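Heat Loss in a Shared Student House: Measurements and Simple Improvements
Svetozár Tichý
Project report, Building Physics course

1. Introduction

In the winter semester I made a project on the heat losses of one house in Tramitz, where students live together. The house is old and the residents complain that the ground floor stays cold in the morning, even if the heating was on during the evening. The aim of my work was to find through which parts the heat goes away, and to propose changes which the tenants can do without a construction company.

I did not want to write one more report on thick insulation of the facade. Such work is expensive and a tenant cannot decide it. For this reason I limited myself to doors, windows, inside walls and the habits of the people who use the rooms.

2. Method

For measuring I used two Proma temperature loggers, which my supervisor lent me. One logger was on the north side of the house and one was inside, always at the height of the chest of a sitting person. The loggers saved a value each ten minutes. In January I left them running also in the night, with the heating turned off at 10 p.m.

The inside logger must not hang directly on an outside wall, because then it shows the temperature of the wall and not of the air. I learned this after the first night and had to repeat the measurement.
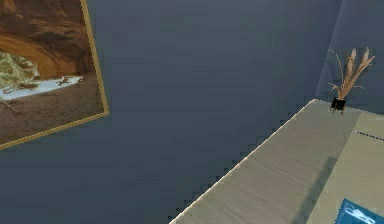 The surface temperature I measured separately, with a hand infrared thermometer. It is a cheap device and its error is bigger than I expected, mainly on shiny surfaces. I put a piece of paper tape on every such surface and measured on the tape. The results after this correction were more stable, and I could compare one evening with another.

To find air leaks I used an incense stick. When the smoke is moving to the side near a gap, there is a leak. The method gives no number, but it is quick.

3. Results for doors and windows

The biggest difference between air and surface was on glass. In the coldest night the inside surface of the glass was lower than the air by more than the plaster next to it, and this was repeated in all the rooms. The frames were in better condition than I supposed. The leak was mostly at the bottom, where the old sealing is hard and does not touch the floor any more.

I calculated the heat flow through the ground floor glazing for the design temperature and received 400 W. With new sealing and a heavy curtain at night, the calculated loss is lower by 40 W. This seems little, but the house is heated for many months.

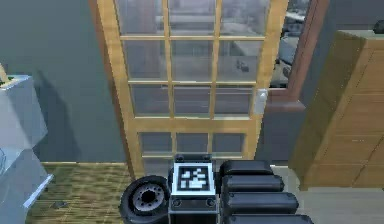 Page 2

The calculation has one weak place. I did not know the exact type of the glass, so I took the value from the table in our textbook. If the glass is of a better type, the saving from the curtain will be smaller. The owner of the house, Mr. Vrabec, looked for the old invoices but did not find them.

4. Inside doors and heating of bedrooms

Another question was the warm air moving between rooms. The residents heat the living room strongly and let the bedrooms be warmed from it. I compared nights with closed inside doors and nights with open ones. 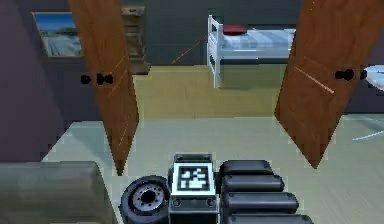 With closed doors the bedrooms cooled down faster in the evening, but the living room was comfortable longer. With open doors the temperatures in all rooms came near to each other before midnight. The width of the opening is important for this exchange. Where two wooden doors stand open into a bedroom, as in the picture, air has a wide way and the bedroom should be counted as one zone with the room in front of it. For a bedroom with one narrow door I kept separate zones in my spreadsheet. I think this is closer to the reality, although it makes the calculation longer.

5. Recommendations for tenants

The proposals are ordered by price, from the cheapest.

1. Close the curtains when it gets dark and open them in the morning.

2. Move seats and beds a little away from the outside walls, so that the air can go behind them.

3. Change the sealing under the outside doors. I tried the Tristusine strip, which is glued and can be cut with normal scissors. The material for the whole house costs about 500 crowns.

4. Write down the state of the heat meter each week in one shared table, at the same hour.

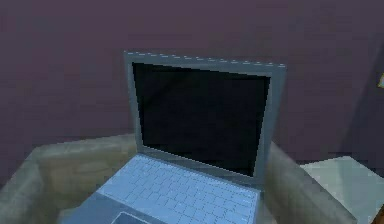 5. Ask the owner to set the heating curve before the season. Tenants should not change it themselves.

6. Problems during the work

One logger had a weak battery and I lost the data of a whole night. Also the residents sometimes opened a window and did not write it in the notebook, so I removed the nights where the curve had a sudden fall. The measurement of humidity was in my first plan, but I did not have enough time for it.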